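Print this page | E-mail this page

Search the site: Enter keyword Go

Cleaning Up After Ourselves: Tables, Cloths and Bottles

Gallery text by Geum-ok Ki

12 shares | 3 comments

The shared workroom at Cernley has 3 long tables, a sink, a supply closet and a row of shelves that Hong put up in July. People eat at the tables, work at them, and leave things on them. This gallery is about the ordinary job of getting the tables back into shape at the end of the day. It goes with the supply list posted by the sink.

Most of the work is moving things. A table that has been used since morning collects drinks, phones, cables, pens and mail, and a cloth can't do much until those are out of the way. We clear from the back edge to the front and put everything that has an owner on the shelf by the door. Anything still on the shelf Monday morning goes in the lost and found box.

The tables

The tops scratch if grit gets under the cloth, so crumbs are brushed off by hand first. Spray goes on the cloth and then the cloth goes on the table. Spraying straight onto the wood leaves spots, and two of the tables already have them. Wipe with the grain. One pass is enough on most days, with a second pass near the front edge, where people rest their arms.

A teal-blue cloth in hand at the wood-grain table, with a clear spray bottle in the middle and a phone lying beside the other hand. The green bottle, the silver can and the yellow-and-black striped cup are toward the back.

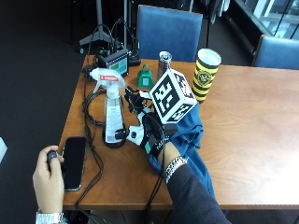
The cloths

We keep the cloths folded in the top drawer, sorted by color. Blue ones are for tables and shelves. Gray ones are for the floor and the sink pipes and should never go back in the top drawer. Used cloths go in the bucket under the sink, and whoever has the last shift of the week takes the bucket to the laundry room. No fabric softener, please. It makes them push water around and leave streaks.

The spray bottles

Refill bottles hold 500 ml. Fill them to the 350 line with water, add one capful of the Karkus concentrate, and screw the head on before tilting the bottle. More concentrate does not clean better and it leaves the wood sticky. Turn the nozzle to the closed position before putting a bottle back in the closet. If a trigger stops working, run warm water through it for a minute before throwing it out.

Cups, cans and bottles

Empty cans and plastic bottles go in the recycling bin next to the Grakton cabinet. Rinse them at the sink first. Cups that belong to the room go on the drying rack, upside down. Cups from home go on the shelf by the door with the other things people forget. If a drink is still half full, ask before pouring it out.

Cables and phones

Unplug at the wall, coil loosely and hang on the hooks. Do not wrap a cable around its own plug. Phones should be kept off the table while it is being wiped. If one is left behind, bring it to the front desk in room 104 and write the time on the sheet there.

Supplies running low can be written on the same list by the sink. I place the order on the last day of the month.

E-mail this page | Print this page | Leave a comment (3)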